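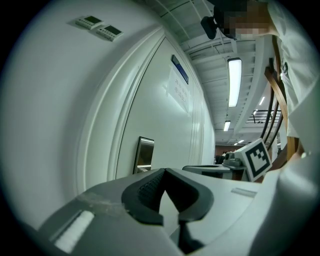 Cakska Adds Staging Environments and Nightly Backups to All Managed Hosting Plans

October 2018 – Cakska, a managed hosting company for content management sites, has added staging environments and nightly off-site backups to every plan it sells. Both features were previously limited to the two highest plans. Existing customers will see them in their dashboards without having to change plans or sign a new agreement. Prices stay the same.

The company hosts 2,410 sites, most of them run by small agencies, local publishers and nonprofit groups. Until now, customers on the entry plan who wanted to test an update before putting it live had to set up a second site and pay for it separately. Many skipped the test and made changes directly on the live site.

Under the new setup, each site gets three environments: development, staging and live. Code moves up from development to live, and content and files can be copied down from live at any time. A customer can copy the live database to staging, run a core or module update there, check the result and then push the code with one click or from the command line. Database changes made on staging are not pushed to live unless the customer chooses that option and confirms it on a second screen.

Backups run each night between midnight and 4 a.m. in the time zone set on the account. Each one holds the code, the database and uploaded files, and is stored in a different data center from the site itself. Entry plan customers can restore from any of the last seven backups. Customers on the two highest plans keep 69 days of backups. A backup can also be downloaded as a single archive, including by customers who are moving to another host.

The features were tested over the summer with 147 sites belonging to 115 customers. Feedback from the test group led to several changes before release. The copy tool now leaves out cache tables by default, and staging sites are password protected from the moment they are created, so search engines do not index them. Outgoing email from staging is turned off unless the customer turns it on.

Liveck, a web agency that took part in the test, used the staging environments to move its clients to a newer version of PHP. The agency kept its own deployment scripts and connected them to the Cakska command line tool. Amano, an online magazine with a large archive of uploaded images, tested the file copy feature. Its feedback is the reason customers can now copy only the files added since the last copy – a full copy is still available from the same menu.

The new features work with Drupal 7, Drupal 8 and WordPress. Sites using other software can use the backups but not the one-click push. Multisite installations are supported on the two highest plans only.

Cakska is also retiring its older file transfer panel, called Ekia, in November. Customers who still use Ekia should switch to SFTP or Git before then. Logins for SFTP are already listed under the Access tab of each site, and a migration guide is available in the help section. Scheduled jobs set up through Ekia will not move over on their own and need to be added again under the Tasks tab.

Accounts are being updated in groups, and site owners will receive an email when theirs is ready. The update does not require downtime. Customers who have built their own staging setup can keep it and leave the new environments switched off.

About Cakska

Cakska provides managed hosting for Drupal and WordPress sites. Its plans include server maintenance, security updates, SSL certificates and support by ticket and chat. Plan details and sign-up forms are on the company's website. Press questions can be sent through the contact form under Media.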